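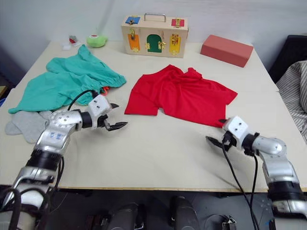 Clokatau folding table, white top – review after three months of laundry

Posted 20 December 2022

Short version: good table, keep it, wish it was a bit cheaper. Long version below, typing fast, dryer buzzes in 18 minutes.

Bought in September. Before that I folded on the bed. Bed is fine until you have a bad back and a cat. My sister in law Tyyne Koivisto folds on the couch with the TV on and gets through three baskets in one episode of something, I can't do it, everything I fold on a soft surface comes out like a dumpling. So I wanted a flat, hard, plain surface at a height where I don't have to bend. That was the whole list.

Looked at two. The Stotolo one has a fold-down leaf and a rail for hangers. Nice idea but the leaf dips in the middle when you lean on it, tried it in the store and the guy sort of winced. The Clokatau is just a table. No leaf, no rail, no drawer. Got that.

Assembly

Quick. Legs, bolts, one hex key in the bag. Instructions are pictures only and one of the pictures is wrong (the feet go on LAST, do not put the feet on first or you can't get the cross bar in). Did it alone on the rug. If you've got a second person it's easier to flip over at the end. It's heavier than it looks. Didn't scratch anything.

The top

White, plain, smooth. Was worried about white. Thought it would show everything and yes it shows everything, but that turned out useful. Lint shows. The little pills off the kids' fleece show. A stray sock shows. On my old brown desk a navy sock could hide for a week. Light gray socks are still a problem on white, be warned, I've put a stack of towels down on top of one more than once.

Wipes down with a damp cloth. Had one red smudge from a new T-shirt that was still wet when I put it down (my fault, bright red, first wash, should of known). Came off with dish soap and some rubbing. Pen did not come off so easy. There's a faint line near the back corner from my son's homework and it's staying.

Smooth is good for T-shirts. You can pull the hem straight and the whole thing slides toward you without catching. Then sleeves in, sides in, fold up, done. It's a bit too smooth for anything slippery. Swim stuff, the satin pillowcase, leggings – they creep. I put a hand towel under when I'm doing those.

Size

Takes one shirt spread out flat plus a heap at the side plus a finished pile at the back. That's how I work it. Heap on the left, fold in the middle, pile at the back. If you're doing a king duvet cover forget it, you need a floor or another human. Fitted sheets are the same misery on this table as on any other. Anything with elastic bunches up and just sits there looking at you. I do a rough square and shove it in the closet.

Depth is better than I expected. You can keep something at the back that isn't laundry and it won't be in the way. We keep the busy box there. Wooden case with a metal handle on top, so it's easy to grab and move when I need the whole surface. Keeps my youngest standing next to me for a good while when she'd otherwise be pulling folded things back out of the basket. Strongly reccomend some kind of toy at the back of the folding table if you have a toddler, never mind which table. Ours was a hand me down from Yetunde Eze across the street and I don't know the brand so please don't ask in the comments.

Height

Good for me, I'm average. My husband is tall and says it's low. He can fold on the couch with Tyyne then.

There is no height adjustment apart from the screw feet, and those only give you a tiny bit for leveling. Our laundry room floor slopes to the drain so I needed them. Front two all the way out, back two all the way in. Stopped rocking. Check them again after a few weeks, one of mine had wound itself back in.

Wobble

A little side to side if you push on purpose. Not in normal use. I would not put a sewing machine on it and go fast. Tightened all the bolts once in the second month and it got better. Do that.

What I don't like

Edge is a bit sharp on the underside, caught my knuckle moving it. Ran some fine sandpaper along there, fine now.

No lip. Stuff hangs over the side and then slides off, usually the thing you just finished. Clothes draping off the left edge is a daily event here. Not the table's fault exactly but the Stotolo did have a little raised edge on one side and I kind of miss having it.

Delivery. Came in two boxes on different days, legs first. Delivered by Oyewole and the driver was lovely, no complaints with him, but legs with no table on them sat in my hallway for the better part of a week.

Price. It's a plain table. You pay a bit for plain.

Other things people asked me last time I mentioned it

Ironing on it? No. Get a board. I tried with a blanket under, scared myself, stopped.

Does it stain? See above. Dye no, if you're quick. Ballpoint yes.

Can you leave it outside or in the garage? Mine's indoors, can't say. I wouldn't leave it somewhere damp.

Does it fold? YES sorry, the name. It's a table for folding ON. The table itself doesn't fold. I know. Read the listing carefully, there was a very angry review on the Hollwood site from someone who bought it for camping.

Is it a good size for a kid's desk? Height's wrong, too tall for a regular kid chair. With an adult chair and a cushion, ok for homework. Keep the ballpoints away from it.

How I use it now, in case it helps

Shirts first while they're warm. Everything else waits in the heap. Kids' stuff goes in one go at the end, hardly fold it, they don't care. Odd socks go in a bowl on the windowsill and get matched when the bowl is full. Small stuff gets lost under big stuff every single time, so I shake out anything large before I start on it. Found a baby washcloth inside a pant leg yesterday.

Would I buy again

Yes. In white again too. If Clokatau made one with a lip on the left side I'd be annoyed and then I'd buy it.

4 stars. Would be 4 and a half if the site let me. Took one off for the edge and the legs in the hallway.

Edit: someone asked about the gap underneath. Two regular baskets fit side by side with the cross bar at the back, if you put it on the right way round. I had it on backwards for the first week and only one fit. Ok dryer.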